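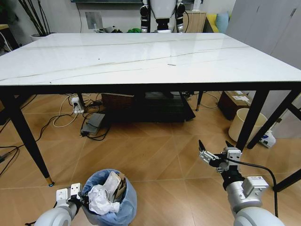 Figure 1. Table-clearing cell with the left arm at the waste bin.

Working Rules for a Shared Floor: Table Clearing with a Two-Arm Robot
Canach project, final report, section 4
Abelardo Retamal and Renata Gaete

4.1 Scope
The rules in this section apply to any session in which the arms are powered and a person is in the same room. They were drafted in April, after the first month of trials, and replace the one-page checklist in Appendix B. The task is fixed: pick up light litter from a tabletop and release it into a lined bin on the floor.

4.2 Speed and stop
Arm speed is limited to 245 mm/s at the gripper whenever anyone is inside the marked zone. The stop button stays with the operator, and a second one is mounted at the door. Both are tested before the first run of the day and the result is written in the log. A failed test ends the session.

4.3 Items allowed on the table
Paper, empty wrappers, paper cups and empty cans are allowed. Glass, blades and anything holding liquid are not. Loose batteries are excluded as well - a gripper can short or crush one. The operator checks the table before each run. 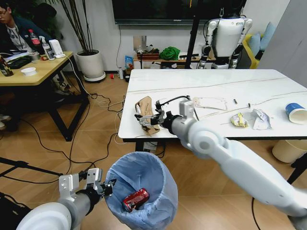 Renata Gaete objected to this list in the draft review. She wrote that "empty" should be tested by hand and never judged from the camera view, and that the rule as worded left the decision to whoever was in a hurry. The wording was changed: every can and cup is now lifted and tipped by the operator before it is placed.

4.4 Release into the bin
The gripper opens only when it is over the bin opening. Contact with the rim is logged as a fault even if the item goes in. The bin is changed when its contents stand above the rim, and the arms are parked and disabled before anyone reaches for the liner.

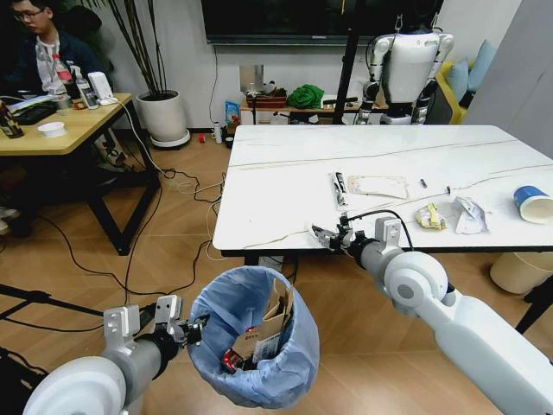 A run is stopped after 40 seconds without a completed grasp. The operator may restart it once. If the second attempt also times out, the item is removed by hand with the arms disabled, and the run is marked incomplete.

4.5 Cables and floor
Power and signal cables must be kept out of the walking path. Where a crossing can't be avoided, a cable cover is used. This was the rule most often broken in our own log, and we recommend fixed routing before the next group takes over - tape did not hold.

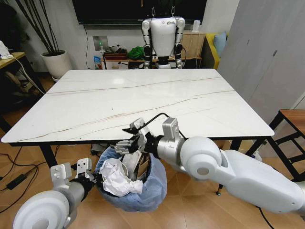
Any second robot in the room has to be switched off at its own supply during a session. A software hold is not accepted. Its state is entered on the same log sheet as the stop test.

4.6 Open points
The speed limit was set by us and has not been checked with force measurements. The log has no field for near misses. Both points are passed on to the Thursday group.

Search reports
Enter keyword or author

Related reports
Wakuritz: Gripper Pad Wear over 3000 Cycles
Findia: Log Sheets for Student Labs
Sepúlveda: Stop Button Placement in Small Rooms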